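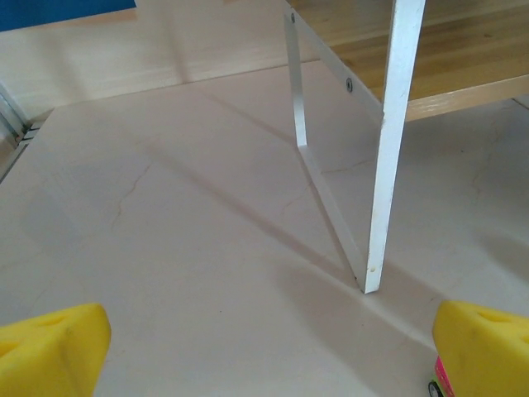 Marble and dining furniture: frequently asked questions

Most of the questions we get at Firnix after a dining table is delivered are about the floor under it. Marble is softer than granite or porcelain, it scratches and it reacts to acids, and a table gets moved more often than people expect. A white metal leg with a squared-off foot, set down on cream tile with gray veining, puts its weight on a small patch of stone, and any grit caught under that foot gets pressed into the polish. The answers on this page apply to tables, benches and desks with metal legs on polished or honed marble. Last updated October 7, 2020.

Will metal legs scratch my marble floor?

They can. A leg that stands still on a clean floor does little harm. Scratches come from dragging, and from sand or grit between the foot and the tile. Put pads under all four feet before you set the table in place, and lift the table when you need to move it.

Which pads should I use?

Dense felt for dry rooms. Rubber holds better but some dark rubber compounds leave a stain in light stone that does not wash off, so if you want grip, buy pads marked as non-staining and test one on a spare tile or inside a closet for a few weeks. The Briltarwood tables ship with a set of 4 felt pads in the hardware bag. Zeneck pads in the square size also fit the Briltarwood feet. Don't use round pads that leave the corners of a square foot touching the floor.

The pads keep falling off. What am I doing wrong?

Usually the foot wasn't clean. Turn the table on its side on a blanket, wipe the underside of each foot with rubbing alcohol, let it dry, press the pad on firmly and leave the table off its feet overnight. Old adhesive has to come off first. If the pads still shear off, the table is being pushed across the floor.

How often do felt pads need replacing?

Check them twice a year. Felt collects grit and once it is packed in you can't brush it out. Replace the whole set together so the heights match.

How heavy is the Briltarwood table, and can one person move it?

The standard model weighs 58 pounds with the legs attached. We recommend two people. One person can walk it corner by corner, but that is how most of the chipped tile edges we hear about happen.

Does it matter where the feet sit in relation to the grout lines?

A little. Try to place each foot fully on one tile. A narrow foot half on a tile and half on a seam may rock, and the edge of a tile is where stone chips most easily. If your layout makes that impossible, shift the table an inch or two, or turn it slightly. It does not need to line up with the seams to look right.

My table wobbles on the tile. Is it the table or the floor?

Move the table to another spot and see if the wobble moves with it. If the same leg is short everywhere, loosen the leg bolts under the top, press the table down so all the feet touch, and tighten again. If the wobble goes away in the new spot, one tile is sitting higher than its neighbor. This is common in stone floors. An extra layer of felt under the one foot fixes it.

Should the legs be perfectly vertical?

That depends on the model. Some of our legs are angled by design. Check the assembly sheet if you aren't sure. If one leg leans and its partner doesn't, the bolts are loose.

There's a small chip or mark on the white paint near the foot. Can I touch it up?

Yes. First find out if it's a chip at all. A tan speck low on a white leg is often food or dried mop water, so try a damp cloth and a drop of dish soap. If it stays, and you can feel an edge with your fingernail, clean the spot, let it dry and dab on matching enamel with a toothpick. Do this over newspaper. A chip down to bare metal should be covered soon, as wet mopping can start rust there, and rust stains in marble are hard to remove.

What can I mop with?

Warm water and a pH-neutral stone soap. Nothing else for everyday cleaning. Change the water when it turns cloudy, and dry the floor with a towel or a flat microfiber mop, especially at the feet of the table where water sits.

Please don't use:
Vinegar or lemon juice
Bathroom descaler
Powdered scouring cleanser
Bleach
General-purpose sprays that list citric acid

Someone spilled juice or wine under the table. What now?

Blot it right away. Wiping spreads it. Rinse with clean water and blot again. If there is a dull patch once the floor is dry, that is an etch mark, where the acid has taken the polish off. Sealer does not prevent etching. Small etch marks can be worked out with marble polishing powder. Larger ones are a job for a stone finisher.

Are the gray lines in my tile cracks?

Thin gray lines that wander and branch are normally veins, part of the stone. Run a fingernail across. A vein in sound stone feels smooth or very nearly so, and a crack catches. If a line catches and runs right across a tile, have the installer look at it before you stand heavy furniture there.

Do I need to seal the floor before the table goes down?

If the floor is due for sealing, do it first. Put a few drops of water on the tile in a place where people walk. If the spot darkens within 16 minutes, it is time. Follow the drying time on the sealer bottle and don't set furniture back early. Felt pressed onto fresh sealer will stick. Awasthi tile is sold both sealed and unsealed, so look at the label on the carton if you still have one.

Can I put a rug under the table instead?

Yes, with a pad made for stone floors between the rug and the marble. Avoid anything with a sticky or dark rubber backing. Make the rug large enough that the chairs stay on it when they are pulled out, and lift the corners now and then to sweep.

How do I clean under the table without moving it?

Use a dust mop with a low head, or a vacuum with a soft brush and the beater bar turned off. Go around each foot by hand with a cloth. The light on a glossy floor by a window hides dust in the bright areas, so look at it from a low angle, or from the other side of the room.

Do you sell replacement legs and pads?

Pads yes, in sets. Legs are sold in packs of 2, white or black. Have your model name ready when you order, as the bolt spacing changed in February and the older plates don't match.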